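Does pad wear mess up hand-held gripper demos?

Posted by midusham_lab, Jul 31, 2025

I'm collecting grasping demos with a hand-held gripper for a small imitation learning project. We got 675 demos in June and trained on those, and the policy was pretty decent at picking up flat stuff. Then I added a second batch and it got worse — it stops short of closing on thin things like cards. Same table, same objects, same person holding the tool. The only thing I can think of is the pads, which are getting ragged. Would that really show up in the results, or am I chasing nothing?

Ulard

just add more data, it'll wash out

Paju

I'd chase it! We saw something close to this. The wrist view always has the fingers in it, so the policy learns what the pads look like along with everything else, and if the grip changes too, you end up squeezing differently without noticing. We split our demos by pad age and trained on each half. Old pads only: 6 good card picks out of 11. Fresh pads only: 11 out of 11. Tiny test, I know, so don't quote me on it.

Check the top seam and the inner edges first. Mine have a strip lifting along the seam on both fingers, plus a little flap sticking out of the left pad into the gap.
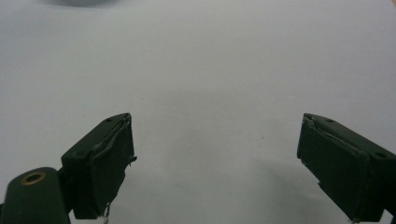
Edora

Agree with Paju, mostly. A few things I'd try before tossing the second batch:

Retrain on the June set plus an equal number from the new one, and see if the cards still fail.

Put new pads on and record 7 short demos — then play them next to the old ones.

Write down the pad change date in your log. I never did and I regret it.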